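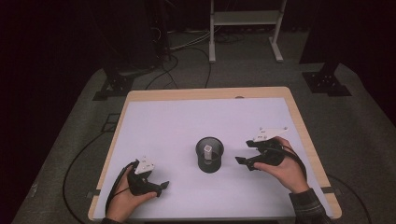 # Zirndale Field Shelter, skid-mounted

The Zirndale is a mobile field shelter for horses and ponies kept at grass. It is supplied on timber skids and can be towed to fresh ground with a compact tractor. It is built to order and delivered in sections.

## Construction

The frame is planed softwood, pressure treated after cutting. Uprights are set at 2 ft centers and housed into the sole plate, then fixed with galvanized coach screws. Nails are not used in the main frame.

Outer cladding is shiplap board, fitted horizontally and fixed to every upright. Kickboards are fitted inside to a height of 4 ft on the back and both ends. The gap between kickboard and cladding is left open at the top so that air can move behind the boards.

The skids are heavier in section than the frame and are shod with steel at both ends. A towing eye is bolted through each skid end, so the shelter can be pulled from front or back. Spreader chains are supplied. Tow in a straight line where possible – turning under load strains the corner joints.

## Roof

The standard roof is black corrugated bitumen sheet over a boarded deck. The front overhang is deep enough to keep driving rain off the entrance in most positions. Box-profile steel is available as an alternative and adds weight, which should be allowed for if the shelter will be moved often.

Gutters are included on the rear edge. The downpipe can be fitted at either end; state which when ordering.

## Sizes

| Model | Layout | Weight, bitumen roof |
|---|---|---|
| Z1 | Single bay, open front | 629 kg |
| Z1G | Single bay, half front with gate | 724 kg |

Weights are for the complete shelter with skids and kickboards, without hay rack. Larger layouts are quoted individually.

## Options

- Corner hay rack, galvanized
- Galvanized capping strip on all exposed chew edges
- Partition with removable rails
- Dranska ground anchors, set of four
- Grinanura wood finish, clear or dark brown

Anchors are recommended on any open or raised site. They are driven by hand and can be drawn and reused when the shelter is moved.

## Site preparation

The ground should be level and free-draining. A slight fall from front to back is acceptable. Hardcore or rubber grid mats at the entrance will reduce poaching in wet weather. A concrete base is not required.

Check local zoning rules before ordering. Mobile shelters are treated differently from permanent buildings in many counties, but not in all.

## Delivery and assembly

Sections arrive on a flatbed with a truck-mounted crane. Access must be firm and wide enough for the truck. Assembly by our own crew takes one day for either model, and the price includes fixings.

Orders confirmed now are scheduled for February. For drawings and site questions contact Sơn Trịnh. For prices and delivery dates contact Zorica Papadopoulos.

## Care

Retighten the coach screws after the first move and once a year after that. Treat any cut ends with end-grain preservative. Clear the gutter in fall.

Specification last revised 2024-01-08.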